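Kitchen week, part two

9/5/22

I spent most of June teaching by remote control and didn't like it much. The lag was small, but I kept overshooting, and by the end of a session my shoulders hurt. So for the Bomville kitchen I went back to showing the task by hand. I hold the gripper, I do the job, and the software keeps the path and the finger opening.

The job list for Bomville is short. Open a drawer, close a drawer, wipe the counter, press a key on the cooktop. Each one gets shown many times from slightly different starting spots. I begin low, with the fingers together near the front of the counter, and go from there. 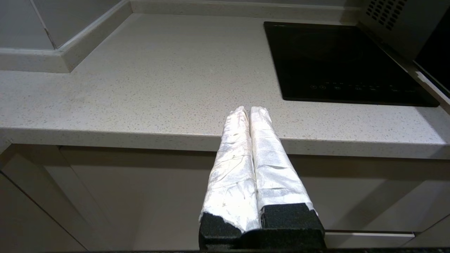 My total for the project is now 2795 demonstrations, and 1657 of those are by hand. The rest are remote. I keep them in separate folders in Geum, the logging tool I use, so I can train on one set or both. Geum is slow to open the big folders but it hasn't lost anything yet.

Almost 18 percent of the remote runs had to be thrown out, mostly for bumping the cabinets. The hand runs are cleaner, but they have their own problem. I move faster than the Barico arm can follow, so some paths have to be slowed down before it can play them back. I've started counting under my breath to keep the pace even.
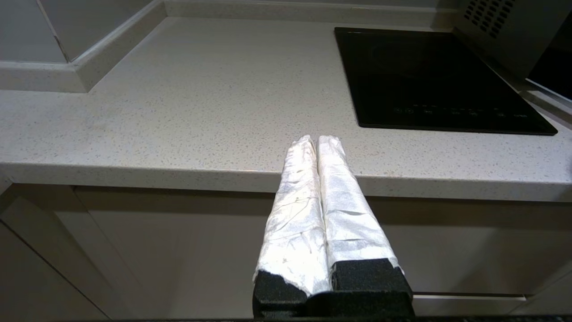

Fingers closed, at the front of the counter.

Next is the drawer set again, with a lower starting height. After that I want to try the same four jobs at Arkska, where the counters are higher and the drawers have knobs. I'll post the settings file when I've cleaned it up.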